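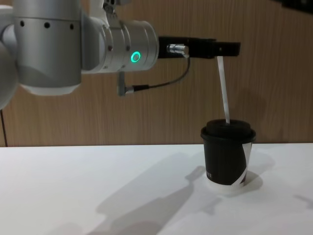 Our project for the second-year automation course at Vostville was to take over the Cuvura cell, get it running a stirring task without someone standing next to it, and write down what it needs to stay running. The cell had been used by earlier classes but the notes they left were short. Most of our time went into the gripper, its cable and the calibration, and less into programming than we expected. The task itself is small. The arm takes a white stick at its upper end, brings it over a black cup on the white table, and lowers it into the opening near the center of the lid. The wrist has a green ring light, and on a normal day that light is the first thing we look at before touching anything. The thin cable from the gripper drops and curves back to the gray right-angle connector under the wrist, and that curve is where our biggest fault came from.

1. Starting point

The cell is in the Ogunleye lab, on the ground floor. When we got it, it could be switched on and jogged by hand from the pendant. The gripper opened and closed on command, but the saved positions were off. The old program put the stick against the rim of the lid. We did not try to fix that program. We saved a copy and started a new one.

Before any motion work we did a basic inspection with the power off:

Mounting bolts at the base: checked with a torque wrench, one was loose.
Wrist screws: all tight.
Gripper fingers: left finger had play in it. The fastener was backed out by part of a turn.
Cables: no cuts. One tie on the gripper cable was pulled very tight.
Table: level from side to side, slightly low at the front. Shimmed.

We should have done something about the tight cable tie on that first day. We wrote it down and moved on.

2. Setting up the task

The tool center point was set first. We clamped a pointed pin in the fingers and brought it to the same fixed point from four directions, then let the controller work out the offset. The first try gave a bad result, and the reason was that the pin had slipped in the fingers between the second and third approach. We added a strip of thin rubber to the pin and did it over. The second result was good enough for the lid opening.

Next came the cup position. We marked the place on the underside of a removable template instead of putting tape on the table, because tape edges lift after a few cleanings and then the cup sits on the edge and leans. The template is set against the back corner of the table, the cup goes in the cutout, and the template is lifted away before the program starts. Concetta made the template and also wrote the setup card that hangs by the controller.

The program has these moves:

Go to the pick position and close on the stick.
Lift straight up.
Move to a point above the cup.
Slow down and lower until the stick is in the opening.
Make three small circles.
Lift, move away, release the stick in the bin.

The slow part begins well above the lid. In our first version it began just over it, and the stick was still swinging when it got there. Sticks are light and they bend, so the speed of the move before the stop matters more than the speed of the stop. We also turned down the grip force twice. With the factory value the fingers left a dent in the stick and it came out at an angle.

The second arm in the cell is not part of this task. It is parked and its program is locked out at the controller. We check this at every start, since the two arms can reach each other if somebody runs the wrong file.

3. The fault

The plan was to run 1,000 cycles and stop for a check every 200. The first check was clean. At cycle 364 the gripper stopped answering. The arm had finished the stir and lifted, and the fingers did not open over the bin. The controller showed a tool communication error. After a restart it worked again for a few cycles and then gave the same error.

We first suspected the program, because we had changed the release command the day before. We put the old command back and the error was still there. Then we suspected the Omlow adapter board inside the control cabinet. We swapped it with the spare from the storage shelf and got the same error again, so the first board went back in.

Concetta found it by holding the wrist at different angles and opening and closing the gripper at each one. It failed only when the last joint was turned to one side of zero. At that angle the cable was being pulled straight at the point where it goes into the sleeve. The tight tie from our first inspection was holding it back and all the movement was going into a very short length of cable.

4. Repair

The power was off and locked for this whole job. The steps are written here the way they are on the repair sheet.

Park the arm with the wrist at a height you can reach without a ladder.
Cut the ties on the gripper cable. Do not pull on the cable to find where they are.
Unscrew the connector at the gripper. Hold the body still and turn only the collar.
Unscrew the right-angle connector end in the same way.
Look at the pins at both ends with a light. Ours were clean and straight.
Test the old cable with the meter while bending it by hand near the sleeve. Ours went open on one line.
Fit the new cable, gripper end first. Tighten collars by hand only.
Leave a loose arc between the two connectors. Turn the wrist by hand through its full range for the task and watch that the cable never goes straight and never touches the fingers.

We did not put a tie back on that part. The arc hangs free and there is nothing close by for it to catch on in this task. A task with more wrist rotation would probably need a clip on the arm and a longer cable.

The repair took one afternoon, and most of that was looking for the spare. It was in a box labeled for a different gripper. The box has a new label now.

5. Results after the repair

We started again from where the count had stopped and ran past the target. The final count was 1,126. There were no more communication errors. There were still some missed picks, nearly all of them from bent sticks in the holder, and we cleared those by hand. We did not write software to detect a missed pick, so when it happens the arm goes through the stir with nothing in the fingers. This is the main thing left undone.

The finger with the play in it came loose again once. We cleaned the thread, used a drop of low-strength thread locker, and it has held so far.

6. Care plan

At each start: ring light green, second arm parked and locked out, cable hanging in a free arc, fingers closed and opened once from the pendant.
Every 200 cycles: finger fasteners, cup position with the template, wipe the finger pads with a dry cloth.
Once a month: base bolts, both cable collars by hand, backup of the program to the lab drive.
After any bump or emergency stop: check the tool center point with the pin before running again. Use the rubber strip.

7. What we would change

The log should have had a column for "seen but not fixed." The tight tie was in our notes from the first day, in the middle of a list, and none of us read that list again until the cable had failed. We also changed two things at once when looking for the fault, the release command and the speed, and had to undo both to be sure of either one.

The next group gets the program, the template, the setup card and the repair sheet. The bad cable is in the drawer under the controller with a tag on it – please do not put it back in the spares box.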